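The Slow Robot Was the One Worth the Drive
Saturday, October 17, 2026
By a Clakbridge reader
38 shares | 4 comments

I'm not really a robot person. I own a vacuum that maps my living room and I've never once looked at the map. But the Avia open day is free, the parking is free, and my neighbor had been on at me since July to go, so I drove over to Clakbridge and stood in line with a lot of families and a few men in very clean work boots.

They had the big stuff right inside the door. A palletizer in a cage, throwing boxes onto a stack at a speed that made the kids yell. I watched it for maybe two minutes and then I'd seen it. It's a great machine! I'm sure it's worth every penny to whoever buys it. But once you've watched one box go by you know exactly what the next box will do, and so does the robot, and I started looking for coffee.

The coffee was at the back of the Hughes room, and so was the thing I've been thinking about ever since.

It was a single arm over a board with some toy blocks on it. Colored shapes, the sort of thing you'd find at the bottom of a preschool toy bin. The job was to push them around. No picking up, no fingers, just a plain tube pointing down, nudging blocks across wood. That's all of it. I nearly walked past.

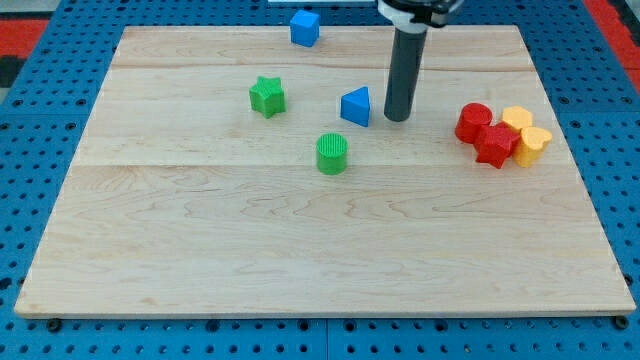 Pushing practice at Avia: the gray tube over the board, with reds and yellows bunched together on the right.

Try it yourself sometime, though. Get a pencil, hold it straight up and down, and push a star-shaped block across your kitchen table with the tip. It spins. You push the left side and it swings around, you chase it, and now it's pointing at the salt. A cube is a little better. A round one has ideas of its own. I went home and tried this with a cookie cutter and I was bad at it, and I've had hands for a long time.

So I stayed for most of an hour, with my coffee going cold. The arm would creep up to a block, give it a shove, and back off. Sometimes it got the block where it seemed to want it. Sometimes it missed by a hair and had to come around the other side, and the little crowd groaned like we were watching golf. A girl next to me kept whispering "other way, other way" at it. She was right more than once.

I liked that they let us see it miss. I went to a show in Skumham a while back where everything on the floor had been rehearsed to death, and when one machine dropped a part a man in a blazer stepped in front of it. I learned nothing that day except where the snack bar was. At Avia they just let the arm have another go.

Now, my complaint. There was one small sign in that room and it was all abbreviations. The palletizer got a banner, a video and a guy with a headset. If you want regular people to understand what's hard about this work, put the headset guy next to the blocks. Give us a stick and a second board and let us race the thing. I'd have paid 10 bucks for that, and I bet the line would have gone out the door.

I'll be back next year either way. I'm bringing my own pencil.

4 comments
Contact the opinion desk | © 2026 | Back to top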